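I gave up coffee in September, on the advice of a dentist, a physio and a bloke at the tip. None of them knew each other, which I took as a sign.

The first morning was fine. I had a glass of warm water with lemon in it and felt like someone who owns linen trousers. By the second morning I'd have licked the inside of the grinder if Parveen hadn't already boxed it up and put it on top of the wardrobe, where she knows my shoulder won't go.

People kept telling me it was the ritual I'd miss. Hold a warm mug, they said, and the brain won't know the difference. My brain knew by a quarter past six.

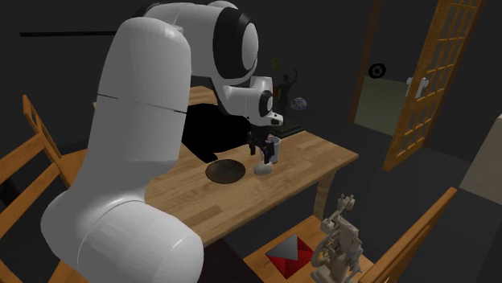 *A white mug, the whole of the ritual.*

So I went shopping for substitutes. The health food place in Pludham has an entire wall of them, mostly brown, mostly made from roots. I bought a tin of Dullilix, which is roasted dandelion with a bit of chicory and costs more than my first car's rego. The label promised an earthy finish. I grew up on a farm and I can confirm the finish.

Next was a barley thing from Koster that you're meant to simmer for 30 minutes. I simmered it. The kitchen smelled like a horse having a good day. Parveen drank hers politely, then went out to "check the letterbox" and came home an hour later with a flat white on her breath.

Mikkel Sveinbjörnsson at work recommended decaf, in the tone you'd use to recommend a support group. He's been off the real stuff for 2 years and says he sleeps like a baby. He also falls asleep in meetings like a baby, so I'm not sure what he's selling.

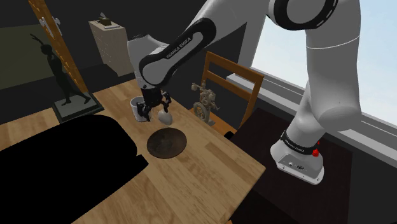
## The headache chapter

I'd read that the headaches pass in a few days. Mine unpacked and asked where we kept the spare towels. I lived on paracetamol and toast, and was so short with the woman at the pharmacy that I went back the next arvo to apologise and bought a 50 pack of jelly beans out of guilt.

There were upsides. My jaw stopped clicking, so the dentist gets a point. I finished a crossword. I had no opinions before nine, and several colleagues mentioned how much they'd enjoyed that.

I lasted until the last week of the month. The grinder is back on the bench and the Dullilix is in the garden, where the tomatoes can have it. One cup a day now, before ten, and I haven't told the bloke at the tip.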